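Irkby 40 — Leinwand für das Heimkino

Rahmenleinwand mit festem Spannrahmen, Format 2,35:1, für Räume mit kontrollierbarem Umgebungslicht. Entwickelt und gefertigt von Mestotden, Vertrieb im deutschsprachigen Raum über Gista.

Einsatzbereich

Die Irkby 40 ist für die Aufprojektion von Spielfilmen im Breitwandformat ausgelegt. Filme, die in Scope gedreht wurden, füllen die Bildfläche vollständig aus. Schwarze Balken ober- und unterhalb des Bildes entfallen, sofern der Projektor über einen Zoomspeicher oder einen anamorphotischen Vorsatz verfügt. Inhalte im Format 16:9 werden mittig dargestellt, die seitlichen Restflächen lassen sich mit der optionalen Maskierung Crăciun abdecken.

Besonders dunkle Genres, etwa Horrorfilme und Film noir, stellen hohe Anforderungen an den Schwarzwert. Dieser wird vom Projektor bestimmt, aber durch Streulicht im Raum verschlechtert. Helle Decken und Seitenwände werfen Licht auf das Tuch zurück und heben dunkle Bildpartien an. Für die Irkby 40 werden matte, dunkle Oberflächen in unmittelbarer Nähe der Leinwand empfohlen, insbesondere an der Decke.

Tuch

Das Tuch ist mattweiß mit neutraler Farbwiedergabe und einem Gainfaktor von 1,0. Die Lichtverteilung ist gleichmäßig, ein Hotspot tritt auch bei kurzem Projektionsabstand nicht auf. Die Rückseite ist schwarz beschichtet und lichtdicht. Auf Wunsch ist eine akustisch transparente Ausführung lieferbar, bei der der Center-Lautsprecher hinter der Leinwand aufgestellt wird. Der Abstand zwischen Lautsprecher und Tuch muss dabei mindestens 40 cm betragen. Der Höhenabfall ist im Einmessprogramm des AV-Receivers auszugleichen.

Bei der akustisch transparenten Ausführung kann es mit nativen 4K-Projektoren in Einzelfällen zu Moiré kommen. Das Gewebe wird deshalb werkseitig gedreht aufgespannt — ein nachträgliches Umspannen in gerader Lage ist nicht zulässig.

Rahmen

Der Rahmen besteht aus stranggepressten Aluminiumprofilen mit einer Sichtbreite von 60 mm. Die Vorderseite ist mit schwarzem Velours bezogen und nimmt geringfügigen Überstand des Projektionsbildes auf. Die Innenkante ist abgeschrägt, damit kein Schatten auf die Bildfläche fällt. Die Eckverbindungen werden von hinten verschraubt, das Tuch wird mit Federhaken umlaufend gespannt.

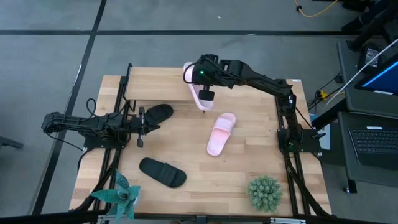 Montage

Der Aufbau erfolgt liegend auf einer sauberen, ebenen Fläche mit der Sichtseite nach unten. Für das Einhängen der Leinwand sind 2 Personen erforderlich. Die Wandhalterungen erlauben eine seitliche Verschiebung nach der Montage, die Höhe ist vor dem Bohren festzulegen. Als Richtwert gilt: Augenhöhe des sitzenden Zuschauers im unteren Drittel der Bildfläche. Befestigungsmaterial für Beton und Vollziegel liegt bei. Für Trockenbauwände sind geeignete Hohlraumdübel bauseits zu stellen.

Pflege

Staub mit einem weichen, trockenen Pinsel entfernen. Keine Reinigungsmittel, keine Mikrofasertücher mit Ausrüstung, kein Druck auf das Tuch. Der Velours kann mit einer Fusselrolle abgenommen werden. Fingerabdrücke auf dem Tuch sind dauerhaft sichtbar — beim Spannen die beiliegenden Baumwollhandschuhe tragen.

Lieferumfang

Rahmenprofile mit Eckverbindern
Tuch, gerollt auf Papphülse
Federhaken und Einhängewerkzeug
Wandhalterungen mit Schrauben und Dübeln
Baumwollhandschuhe
Montageanleitung (Deutsch, Englisch, Rumänisch)

Zubehör

Maskierung Crăciun: magnetisch haftende Seitenpaneele mit Veloursbezug, passend für 16:9 und 1,85:1. Die Paneele werden ohne Werkzeug angesetzt und liegen plan auf dem Rahmen auf.
Hintergrundbeleuchtung: LED-Band, dimmbar, Farbtemperatur 6500 K. Während der Projektion abschalten.

Lieferung und Beratung

Die Auslieferung erfolgt per Spedition bis Bordsteinkante. Sondermaße auf Anfrage, Bestellungen für die akustisch transparente Ausführung werden ab Februar wieder angenommen. Fragen zu Projektionsabstand und Raumplanung beantwortet Tincuța Filip, Technische Beratung Gista. Bitte Raummaße, Projektormodell und Sitzabstand angeben.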